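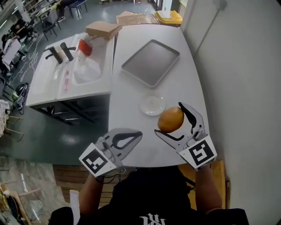
Brochure payload and usable payload are different numbers, and this session is about the gap between them. Take the Grerska, our invented-by-nobody's-enemy of a transport: the maker gives 3,000 kg, and every press report repeats it. Ask at what fuel load, what height and what air temperature, and the answers dry up. Read payload claims in that spirit.

The Clodach trials are the usual source. They took place in February, at sea level, with a light crew and no door guns. I would not call that dishonest, but I would not plan a hot-weather resupply on it either. Duman's own summary lists 187 flights and calls them "representative". It doesn't say of what. Most seem to have been short circuits near the airfield.
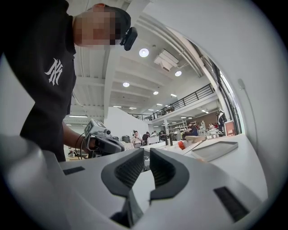

A person holding a hand-held gripper.

Range claims need the same treatment. The Edolis tanker is said to give the Grerska another 366 km. That figure assumes the tanker is already on station, the weather is good and the first contact works. Saadet Değirmenci's paper (on the reading list) takes these one at a time and is worth your trouble, though I think she is too kind about the weather.

Before the seminar, do the following:

1. Find one payload figure in a trade magazine and trace it back as far as you can. Expect to end up at a press release.

2. Write down which conditions are missing. Fuel, height and temperature first, then crew and fitted kit. 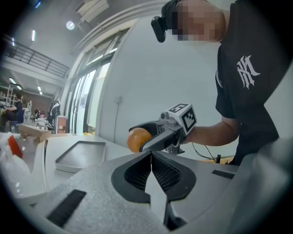 3. Say whether you would sign for the aircraft on that evidence. One paragraph, and "more data needed" will not do as an answer unless you name the data.

Bring 2 printed copies, one for me and one to swap.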